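Gripper Trial Operators, Dollach Test Apartment

Huvix is hiring two part-time operators to compare the Bošković and Tada grippers on household tidying tasks. 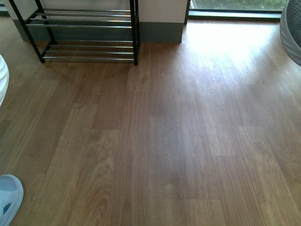

You will run each gripper on the same arm, reset the items between runs, and log every grasp as held, slipped or missed. Shifts are four hours.
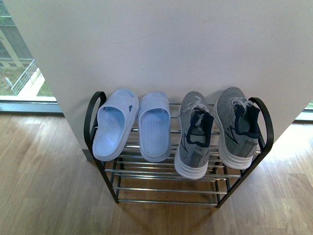
Shoes are the first task set. Each gripper gets 72 runs, and we need both sets finished by November.
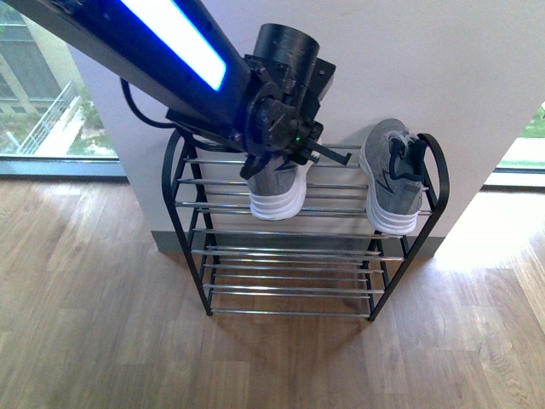
Arm over the shoe rack, with two gray sneakers on the top tier.

No degree is needed. You should be able to kneel and stand often, and follow a written test sheet.

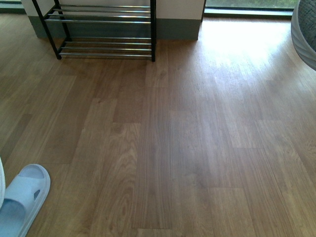
Training takes 11 hours and is paid. Apply by April 12, 2025, with a resume and the shifts you can work.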